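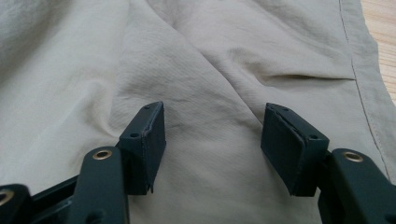
Walking trousers, side seam and pocket, before folding

Folding lightweight trousers so they stay folded
Laundry and Clothes Care > Ironing and Folding

trullell
Posted 7:40 pm
I've got several pairs of thin walking trousers like the beige ones in the photo. They crease as soon as you put them down and I can't get them to lie flat for folding. Cotton ones are no trouble. With these I smooth one bit out and another bit comes up. The pocket is the worst part, the cloth puffs up just above the opening and makes a lump in the stack. How do other people do it? They go in a drawer, not on hangers.

dzene_90
Posted 7:52 pm
Turn the pocket bags so they point down the leg and flatten them with your hand before you do anything else. Then hold the trousers by the waistband and give them one good shake. Lay them down with one leg on top of the other, seams together, and fold in thirds.

bromine
Posted 8:05 pm
I'd skip folding and roll them. Start at the hems and go up to the waist. I did 400 miles of the coast path with two pairs rolled in a rucksack and they came out better than anything I'd folded.

dzene_90
Posted 8:11 pm
Rolling is fine for a rucksack. In a drawer they unroll every time you take one out. I tried it for most of February and went back.

bromine
Posted 8:14 pm
Mine don't unroll. You need to pack the drawer tightly enough.

Gatepost
Posted 8:30 pm
Are you washing them with softener? Check the label, a lot of outdoor trousers say not to. And take them out of the machine straight away. If they sit in the drum for an hour you'll be fighting those creases until the next wash.

trullell
Posted 8:47 pm
No softener. They do sit in the drum sometimes, I'll admit that. Would you iron them?

Gatepost
Posted 8:55 pm
Cool iron through a tea towel, if the label allows it. Do the inside of the pocket area first.

bromine
Posted 9:02 pm
Ironing walking trousers is a waste of an evening. They'll be creased behind the knees by the first stile.

dzene_90
Posted 9:10 pm
Some of us wear them to work.
Trullell, one more thing. Line up the stitching on the two side seams and let the rest of the leg fall where it wants, then smooth outwards from the seam. If you start in the middle of the leg you push all the slack into one ridge and it folds in as a hard crease.

trullell
Posted 9:36 pm
Tried it on one pair, seams first and pocket bags down. Much flatter. There is still a bit of a lump at the pocket but it fits in the drawer. I'll roll the other pairs and see which lot looks better next week.

bromine
Posted 9:41 pm
Pack them tight.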